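2024-04-26, bedroom set, with Tatiana

Good long day on the packing task, and I'm happier with it than I was with anything we got in March. Three of us took turns picking small things off the bedspread, and we have 96 episodes to send over to Otakar at Mekthorpe. Packets are easy enough by now, but the twisted cloths still need a slow approach, so please, Branislav, take your time with those!
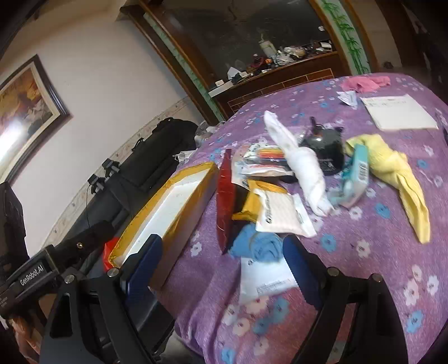

Tatiana would like more variety in how the items get laid out, and I agree with her. Still a long way to 300, but we'll get there. Monday we start with the cloths.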